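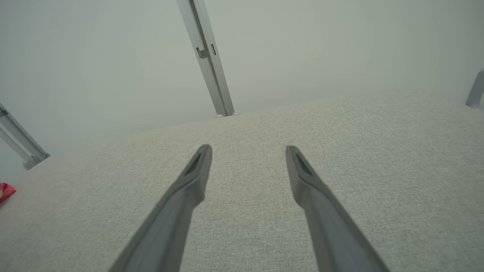 Is a mineral and crystal fair worth the trip if you don't believe crystals do anything?
Mine was, mostly for the rocks, a little for the people, and very little for the parking.

Plarnthorpe Gem and Crystal Fair, visited Aug 21, 2024

The Plarnthorpe fair fills the exhibition hall behind the ice rink and spills out into a row of tents on the grass. Admission is 3 dollars, and you get a paper wristband and a map on which the restrooms and the meteorites have been swapped. I spent some time admiring a door.

The hall is divided into what the map calls Mineral and Spirit. Mineral is the left side, where men in vests with many pockets sell ugly gray lumps for a fortune. Spirit is the right side, where everything is polished, everything is pink, and the same lump has been tumbled until it can help with your divorce. A good number of the stones are on both sides. I found amethyst from the same mine at two tables, one labeled with the name of the district and the other with "opens the crown." The one that opened the crown cost twice as much, though it did come in a drawstring bag.

I started on the left. Kaj Kjærgaard had the corner booth and a tray of agates cut thin enough to read a newspaper through, if you had a newspaper and no plans. He cuts them himself on a Trenix saw that he talks about the way other people talk about a daughter in medical school. Most of the bright blue and hot pink agate you see for sale has been dyed, he told me, and people have been coloring agate for a very long time, so there's no shame in it as long as the label says so. I asked how many labels in the hall said so. He went back to talking about the saw.

His other advice was about citrine. Natural citrine tends toward a pale, smoky yellow. The deep orange stuff with the white base is usually amethyst that has been through an oven. After that I couldn't stop seeing it. There was baked amethyst on nearly every table on the Spirit side, attracting abundance, and judging by the card readers it was attracting plenty.

At 2 there was a talk in the side room, "Choosing Your First Stone," given by Shafiq Sultana. The room holds 100 and it was full, with a line of latecomers along the back wall holding iced coffee. I had come prepared to be smug and didn't get much use out of it. Sultana's method is that you pick up the stone you keep looking at, and that is your stone. He said black tourmaline is for protection and rose quartz is for the heart, and that selenite is for clearing a room and must never, ever go in the dishwasher. Someone had clearly put one in the dishwasher. He also warned us off leaving malachite in drinking water, which got more pens moving than anything about the heart.

A woman near me asked whether a stone could be too strong for a person. Sultana thought about it and said that if a stone gave her trouble she should put it in a drawer. I have had worse advice from professionals.

The tents were a mixed bag. Pristell, who make jewelry, had a nice line of plain silver rings with garnet and peridot, priced in a friendly way, and a mirror mounted at a height suited to a tall child. Next to them was singing bowls. Next to the singing bowls was a fossil dealer with the look of someone who had been next to the singing bowls since morning. The only food was a Tang stand selling noodles, which were good, and you ate them standing up beside a geode the size of a washing machine with a tag reading 300, no currency, no explanation.

Some practical notes. Bring cash, because the card signal drops in the tents. Bring a loupe if you own one, and if you don't, the club table by the entrance will lend you theirs and then watch you closely. Sellers on the Mineral side come down on price after lunch. On the Spirit side they don't come down, but they'll throw in a small quartz point and tell you it wanted to go with you.

I came home with a slice of Kaj's agate, brown and white, undyed, and a piece of black tourmaline I had picked up three separate times at Sultana's table. It's on the windowsill over the sink. The fair runs again in June, when they say the parking lot will be paved.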